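Equipment and Budgets

Small arms: what to put in the October request 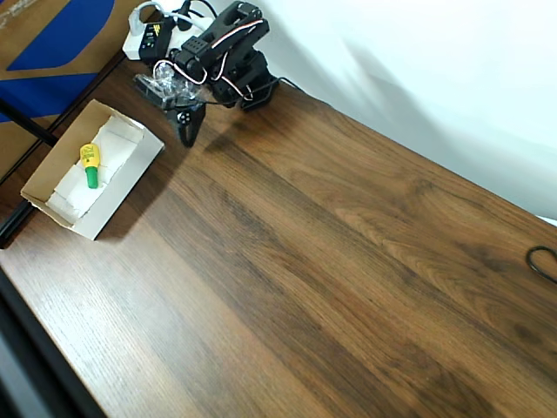
The equipment request for the next cycle closes at the end of October, and the bench arm line is the one that has drawn the most questions. Chaiwat Chuensuk and I went through last cycle's spending and found that the purchase price of the arms was the only part anyone had budgeted properly. Everything else was bought in small orders, late, at whatever price was going. The notes below are meant to fix that before the new forms go in.

Price per station, not per arm. The quote from Lultlow is 205 dollars for one arm kit: brackets, servos, gripper, fasteners. It does not include a power supply, a controller board or cables. With those added, plus a spare servo set, the figure we are carrying is 242 dollars in extras per station on top of the kit. If your form shows only the kit price, it will come back to you.

Servos are a consumable. Small hobby-type servos wear at the gears, and the wrist and gripper joints go first because they reverse direction most often. We replaced 32 servos last cycle across all benches. None of those were in the plan. Order spares in the same batch as the arms, so that the spline and horn match. Eilidh Laing had two late orders that looked identical on paper and did not fit the brackets.

Power. Size the supply for stall current and not for the running figure on the front page of the data sheet. A gripper closed on a hard object can hold close to stall for as long as the command stands. One supply per arm is simpler to plan than a shared one, and it keeps a fault at one bench from stopping the next. Count outlets before you order. Each station needs one for the arm, one for the computer and one free, and a power strip does not raise the rating of the circuit behind it.

Cable. Extension leads for servos are cheap and always short. Put down two lengths and a bag of ties. A wire that is pulled tight at full reach will work loose at the connector, and the fault looks like a bad servo. We have thrown out good servos for this reason.

Mounting. The standard base is light. For pick-and-place work on a plain tabletop it needs a clamp or a screwed plate, or it will shift as the arm extends. Dostska sells a steel plate that fits. The shop can also cut one, with a four-week wait at present.

Test objects and trays. Ashok Mishra asked whether these belong in the equipment budget. They do, under supplies. Shallow open boxes are fine as trays and cost nothing. For objects, pick light items with some variety in shape, and keep them under half the rated payload at full reach - the rated figure is nearly always given with the arm folded in.

Labor. Allow 4 hours per arm for assembly and centering the servos, and the same again for the first calibration. Yupin Nuchit's group did theirs faster, but they had built the same kit before.

On the larger option: Nelevo has offered a closed arm with metal gearing and position feedback at every joint. It is a better machine. It is also a single unit for the cost of several stations, and for training and early trials we would prefer the stations. Groups that need repeatable positioning for measured results should put in a separate request with the tolerance stated. Costache has a loan unit that can be booked for a trial before you commit.

Forms go to Fongchan Hemmin. Attach the quote, the spares list and the outlet count. Requests with no spares line will be held until one is added.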